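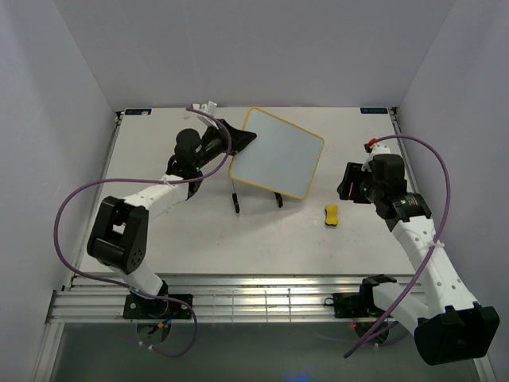 Right arm drops out in the middle of a wipe, and only that arm!

Hi all, first post and very happy to have found this place. I've been building up a two-arm bench cell in my garage in Bevton and I'm having an absolute ball with it, apart from one fault that has me beaten. The job is whiteboard cleaning: the left arm steadies the board and the right arm takes the sponge and wipes. Most of the time it's gorgeous to watch. Then every so often the right arm goes limp halfway through a stroke, the sponge gets flung or dropped, and the left arm carries on as if nothing has happened. Both arms are mounted on the same aluminium rail, and each has a purple cable run up to its gripper. The right one goes up in a high loop beside the wall before it comes back down along the long link, and I left it generous on purpose so it wouldn't pull.

What I've tried: new power supply, swapped the controllers left to right (fault stayed on the right), dropped the speed by half. I've logged 19 dropouts over 220 wipes and can't see a pattern in the times. The log says "bus timeout, joint 5" and then everything after joint 5 disappears as well. Restarting brings it straight back. Any ideas welcome, I'm keen to learn!
Posted by clampy_in_bevton

Mariama Ofori
Ooh, I love this one, I had its twin last October! You've done the most useful test already. If the fault stays on the right after a controller swap, stop looking at the controllers and look at whatever didn't move, so the cable, the connectors and the joint itself.

My money's on the cable. A big loop feels kind to it, but all the flexing ends up at the first tie, and a conductor can break inside the jacket while the outside looks brand new. Mine did precisely that, about a thumb's width from the zip tie. To check it:

Power off, unplug both ends, put a meter on each conductor and wiggle the cable near the tie. If a reading jumps, there's your culprit.

If it passes, swap the left and right cables and run another 100 wipes. See which arm faults.

When you refit, leave the tie loose enough that the cable can slide a bit, and add a second anchor either side of the elbow so the bend is spread out.

Now the bit I'd fix first. An arm that goes limp is an arm that falls, and you have another one still driving next to it. Wire the two so a timeout on either stops both, and hold position on a comms fault if your joints allow it. And please don't reach in to rescue the sponge until the power's off! Mine woke up again while my hand was under it. Only a bruise, but I learned.

Ventura_Vic
could be firmware. I had timeouts on my Demton board and updating fixed it. worth a go, takes five minutes

Sabina Jayawardena
Agree with Mariama on the cable, and I'd add one thing from our club bench in Clollton. Reseat the connector at the gripper end and put a dab of hot glue or a proper latch on it. Ours used to back out a hair at a time with the vibration from wiping, and it came good on every restart because the arm went back to its home pose and the plug relaxed. Drove us mad for weeks.

Try logging the joint angles along with the time, too. We plotted ours and the faults all sat at the far end of the stroke, clear as day. After the latch went on we did 500 strokes without a single timeout and had cake.

clampy_in_bevton
You legends. Metered it tonight and one conductor goes open when I bend the cable near the tie! Replacement's ordered, and the shared stop is going in before I power up again. Will plot the angles as well, that sounds like fun.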